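Print this article
E-mail this article

Practice first, buy the arm later

Kamil Kuruc teaches automation in the evenings, and for years he had one robot arm for the whole class. Students waited in line and went home with maybe 10 minutes of real practice. Since November he uses Trutus, a training package from the small firm Clustine, where every student gets an arm on the screen.

The package costs 2361 dollars per year for one classroom. It brings 41 ready tasks, most of them simple: pick up the fruit, move the plate, do not hit the table. I tried it on a Thursday with his group, and my first hour went mostly to learning the camera keys. 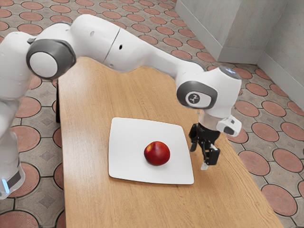

The controls are good once the hand remembers them. Each joint can be moved alone, or you give a target point and the program finds the path. I liked the replay function the most – it shows every correction you made, also the embarrassing ones. Less good is the manual, which explains the menus but not the mistakes.

Kuruc compared it with Esus, which is cheaper but has no tasks for beginners. "With Trutus they can start the same evening," he told me. He still wants his students to finish on the real arm, and I agree with him. The weight of a thing in the gripper is something I could not feel from a keyboard.

Print this article
E-mail this article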